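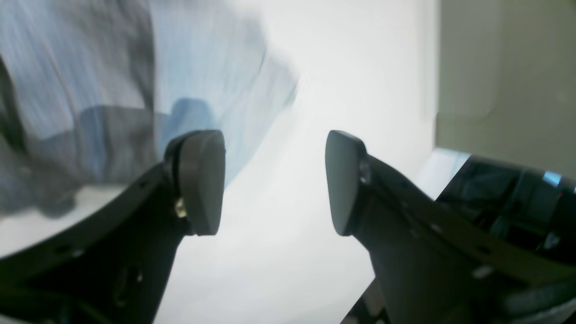 How Does a Robot Learn to Fold a T-Shirt?

Skitora Kids: Machines and How They Work
Reading level: grades 3 to 5

Folding a T-shirt is a chore. You lay it flat, fold in the sides, fold it in half, and put it in the drawer. You probably don't think very hard while you do it.

For a robot, it is one of the harder jobs in the house. In this article we look at Tratenero, a kit with two robot arms made by a company called Grurkilano. Schools, clubs, and small laundries can buy it or rent it by the month. We will explain what the kit does, how it learns, and what it still gets wrong.

What is in the kit?

Tratenero comes with 2 arms, one for each side of a table. The buyer supplies the table and a computer. A laundry usually bolts the arms down for good. A school can clamp them on for a lesson and take them off again in the afternoon.

Each arm is made of stiff parts called links. The places where the links meet are called joints. Your arm has joints too: your shoulder, your elbow, and your wrist. Inside each joint of the robot arm there is a motor. When the motor turns, the arm bends or twists.

At the end of each arm is a gripper. A gripper does the job of a hand, but it is much simpler. It has two fingers that move apart and come together. You can try working like a gripper yourself. Press your thumb and pointer finger together and keep your other fingers curled up. Now pick up a sock. Then try to turn it inside out.

Why is cloth so hard?

Think about a wooden block. You can push it, lift it, or turn it over, and it keeps its shape. If a robot knows where one corner of the block is, and which way the block is turned, it can work out where all the other corners are.

Cloth changes shape every time you touch it. If you drop a T-shirt on a table 100 times, it will land in a different heap each time. A sleeve may be on top, or it may be hidden under the rest. The neck can look a lot like the bottom hem. When one part gets lifted, other parts slide and droop.

So before the robot can fold anything, it has to solve a puzzle. Where is the edge? Which part should it pick up first? Should it pull the shirt flat, or shake it out?

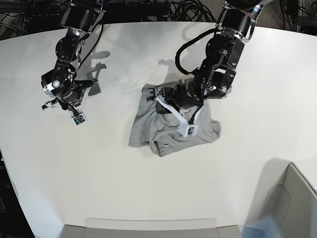
One reader wrote to ask why the robot needs two arms, when people can carry a shirt with one hand. Another reader answered that carrying is easy but flattening is not, and said to try making a bed with one arm behind your back.

The second reader is right. Two arms can pull a piece of cloth from both sides, and that is the quickest way to get wrinkles out. The arms can also take turns. One can hold the shirt in place while the other waits, open and ready, for its next move. Waiting at the right time is something the robot has to learn, just like moving.

Learning by being shown

Grurkilano does not write out every movement for the robot. That would take far too long, and the list would only work for one shirt in one heap. Tratenero learns from people who show it what to do.

The people who do the showing are called operators. An operator holds a pair of handles and moves them through the job. The robot arms copy the handles. If the operator reaches left, the arm reaches left. If the operator squeezes, the gripper closes.

While the arms move, the computer saves two kinds of information. It saves the pictures from the robot's cameras. It also saves the position of every joint. One complete try, from the crumpled shirt to the finished fold, is called a demonstration.

Later, the computer goes through all of the demonstrations and looks for patterns. It learns that when the cloth looks a certain way, the operator usually makes a certain kind of move. Then it can try the job without an operator.

How many demonstrations does it take? Grurkilano says that a new kit needs about 47 to get started on a new kind of shirt. More is better. The demonstrations should be different from each other, too. If every shirt starts in the middle of the table, the robot may not know what to do with a shirt near the edge.

What it does well

Tratenero is patient. It can work on the same pile all morning and will fold the last shirt the same way it folded the first. It is also good with towels, which have four straight sides and no sleeves.

The Gavalas Public Library rented a kit in January for its after-school science club. The club used it on plain cotton T-shirts. On a good day the arms folded 16 shirts before the club had to go home. That is slow. Most of the children in the club could beat it easily, and they held races to prove it.

What it does badly

It has trouble with shiny fabric, which can confuse the cameras. Dark shirts on a dark table are hard as well, so the maker suggests a light table for dark clothes and a dark one for white clothes. Hoodies are a real problem. The hood flops over and the strings get caught.

Sometimes a gripper picks up two layers of cloth when it only needs one. The robot may keep going with the fold anyway, and the shirt comes out with a lump in the middle. An adult then has to shake it out and start again.

The kit is also expensive, and it takes most of a day to set up. We think it makes sense for a school that wants to teach how machines learn. We would not buy one just to get the laundry done.

Staying safe

Robot arms are strong, and they cannot always tell that someone is nearby. Keep your hands off the table while the arms are switched on. Tie back long hair. Every kit comes with a large stop button, and a grown-up should be able to reach it the whole time the arms are running.

Try it at home

You can find out what the robot is up against. You will need a T-shirt, a table, and a partner.

1. Drop the shirt on the table so it lands in a heap.
2. Stand side by side. Each of you puts one hand behind your back.
3. With your free hand, use only your thumb and pointer finger.
4. Fold the shirt together without talking.

Now swap sides and do it again. Was the second try faster? If it was, you learned something from your first demonstration.

Words to know

Link: a stiff part of a robot arm.
Joint: a place where two links meet and the arm can bend or turn.
Gripper: the part at the end of the arm that holds things.
Operator: a person who controls a robot.
Demonstration: one complete try that a robot can learn from.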